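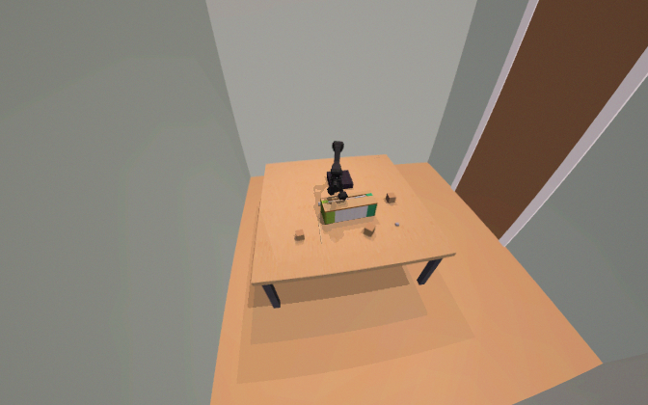
How to stop a table from wobbling

A wobbly table is a small misery, mostly felt by soup. Most people fold up a Jonau takeout menu, wedge it under a leg and call the matter closed until spring. You can do better in 18 minutes.

1. Blame the floor first
Turn the table a quarter turn. If the wobble stays behind, your floor is crooked and the table owes you nothing. Mine sat still the moment I moved it.

2. Tighten everything
Clear the top, flip it onto a blanket and snug up all 4 legs. Go round twice. The first bolt always loosens while you're busy with the last one.

3. Find the short leg
Set it upright and press on opposite corners. One foot will lift – that's your suspect, or else it's the one diagonally across. Slide playing cards under the gap until the rocking stops.

4. Fix it for good
Stack felt pads to the height of the cards and stick them on. Do not saw the other legs to match. I did this once with a Wuren side table and now own a very level footstool.

Check again in November, when the heating comes on and wood starts having opinions.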